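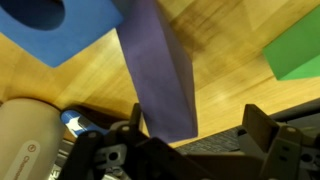
The story goes that Raed Zoubi, a radio operator with a transport squadron, walked 344 miles out of the desert after his plane went down in November 1943. It is on the plaque at Durkalby airfield. It is in the squadron newsletter, twice. I have my doubts.

Start with the log. The plane, number 3410, left with a crew of five and more than 600 pounds of mail. The entry for its return has been written over in a second ink – by whom, the archive can't say.

Amparo Requena has read every letter Zoubi sent home that winter. He complains about the coffee and asks for socks. He never mentions a crash. "Men left things out," she told me. Fair enough, but the censors let plenty of other bad landings through.

Maximiliano Esteban, whose uncle was the navigator, still believes it. His uncle told him the walk took nine days. The plaque says 16. A mechanic's diary puts the plane in a hangar the whole month, waiting for an engine.

I asked the museum where the mileage came from. They sent me the newsletter.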